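Skript zur Übung "Dateiformate und Langzeitablage", Teil 4
Stand: 24. Mai 2018

## Proprietäre Archivformate und was davon übrig bleibt

Hersteller von Dokumentenverwaltungen werben gern mit "offenem Export". Man sollte diesen Begriff nicht glauben, bevor man eine exportierte Datei auf einem fremden Rechner geöffnet hat. Gemeint ist oft nur, dass irgendeine Datei herauskommt.

Unser Beispiel ist der Bestand aus Truvgate, den wir seit Februar in der Übung verwenden. Das Programm legt pro Dokument 2 Dateien an: einen Container mit den Seitenbildern und eine Indexdatei mit Schlagwörtern, Datum und Ablagepfad. Der Container lässt sich mit etwas Geduld zerlegen, die Seiten liegen darin als gewöhnliche TIFF-Daten. Der Index ist binär und undokumentiert.

### Was die Dateiendung aussagt

Wenig. Eine Endung ist eine Vereinbarung zwischen Betriebssystem und Anwendung, und jeder darf sie brechen. Cultness etwa benutzt dieselbe Endung wie Truvgate, meint damit aber eine komprimierte Sicherung. Wer beide Programme installiert, bekommt beim Doppelklick eine Fehlermeldung, die den Nutzer für eine beschädigte Datei verantwortlich macht.

Verlässlicher sind die ersten Bytes (Signatur, "magic number"). Auch hier Vorsicht: Eine passende Signatur heißt nur, dass der Anfang stimmt. Bitte im Hexeditor immer auch das Dateiende ansehen. 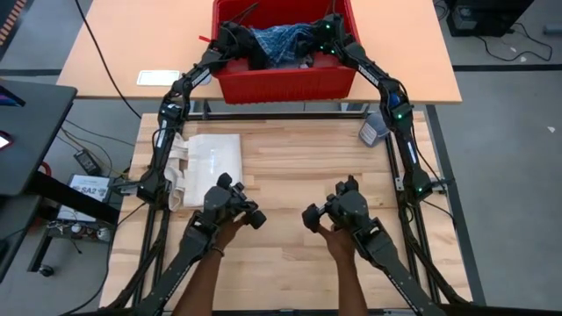 *Abb. 1: Zwei Roboterarme an einem Gestell, dahinter ein roter Kunststoffbehälter mit kariertem Stoff.*

### Konvertierung nach PDF/A

Das Werkzeug von Kalinowski wandelt laut Protokoll 97 Prozent unseres Bestands "erfolgreich" um. Erfolgreich bedeutet in diesem Protokoll: Es wurde eine Datei geschrieben. Ob die Schlagwörter mitgekommen sind, prüft das Programm nicht - und bei fast 4 Prozent der geschriebenen Dateien fehlen sie vollständig. Die Texterkennung wird beim Umwandeln neu gerechnet, Korrekturen von Hand gehen dabei verloren.

Furport geht vorsichtiger vor und behält den alten Container als Anhang. Das klingt vernünftig, verschiebt die Frage aber nur. PDF/A-2 lässt als Anhang ausschließlich PDF/A-Dateien zu; beliebige Formate sind erst mit PDF/A-3 erlaubt. Ob in zehn Jahren noch jemand den Anhang lesen kann, steht in keiner Norm.

### Aufgaben

1. Bestimmen Sie die Signatur der Dateien im Ordner `uebung4` und vergleichen Sie sie mit der Endung.
2. Exportieren Sie ein Dokument aus Truvgate und notieren Sie, welche Metadaten fehlen.
3. Lesen Sie die Exportbeschreibung eines Herstellers Ihrer Wahl. Welche Aussagen lassen sich überprüfen, welche nicht?

Abgabe als reine Textdatei, UTF-8, ohne BOM. Word-Dateien werden nicht angenommen.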